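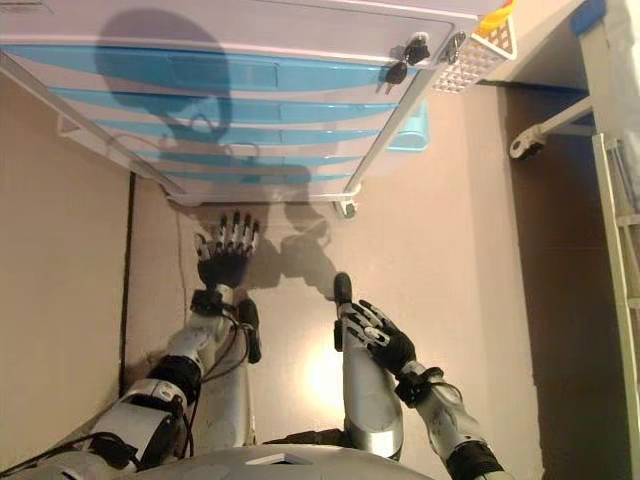 Storing wool jumpers over summer - drawers or tubs?

Wool and Yarn Care > Storage and Moths

plinard_knits
I have more jumpers than shelf space and want to sort them out before it gets warm. Last year I used vacuum bags and the cuffs on two of them came out with creases that took weeks to drop. The ribbing on one never sprang back. This year I'm thinking of drawers, with everything folded and cedar blocks in between. The other option is plastic tubs on top of the wardrobe. What do people here do?

Rafsan Amarasinghe
Drawers. Wash everything first, dry it flat for two full days, then fold with the sleeves across the back. Don't fold through the ribbing. Heavy ones at the bottom.

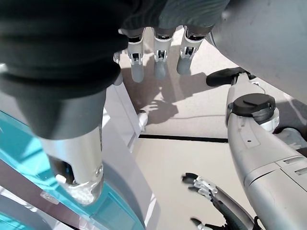 Charcoal ribbed covering, teal surface underneath.

Dark colours show every bit of lint so I put those in an old pillowcase. Cedar is fine but you have to sand it now and then or it stops smelling of anything.

mutaston291
I don't agree about drawers. Our place is old and none of the drawers close properly. I lost a good cardigan to moths in one of them, cedar and all. A tub with a clip lid keeps them out. It cost me less than a bag of cedar blocks.

Rafsan Amarasinghe
A tub also keeps the damp in. If the jumper isn't completely dry when it goes in you will open it in autumn and smell it. I've done that.

mutaston291
So dry it properly. You said two days yourself.

Rezaul Weerasinghe
Both work. The moths come from what you put away dirty. Wash it, and if you're worried put it in the freezer for a week in a sealed bag before it goes in the drawer or the tub.

On the cuffs, plinard, what you had was probably from the vacuum bag. Ribbing needs some air in it. Wet the cuff, squeeze it in a towel, push it together with your fingers so the ribs close up, and leave it like that until it dries.

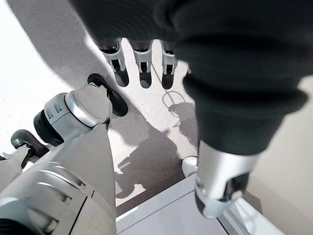
Knitted sleeve on a robot arm, bunched into a thick cuff.

It works on wool. On cotton it lasts until you next wear it. Acrylic won't do anything much.

plinard_knits
Thanks. The bad one is a wool blend from Fostaver, 20 percent nylon. Worth trying?

Rezaul Weerasinghe
Yes, but go easy with the heat. No hair dryer.
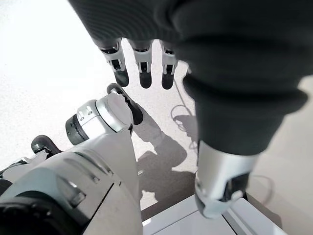

If it still sags after that, run a length of fine elastic thread through the back of the ribbing, every third row. You can pull it out again before washing.

fostaver_fan
Elastic ruins the feel of a cuff in my opinion. I'd unpick it and reknit. It's one evening.

Rafsan Amarasinghe
One evening if you knitted it. This one is shop bought, the yarn may be cut at the seam.

fostaver_fan
Fair point. Missed that.

plinard_knits
Update, I wet the cuffs and did the squeezing. One is good, the other is still a bit loose but I can wear it. Going with drawers for the good ones and a tub for the gardening jumpers. Does anyone know if lavender stains cream wool?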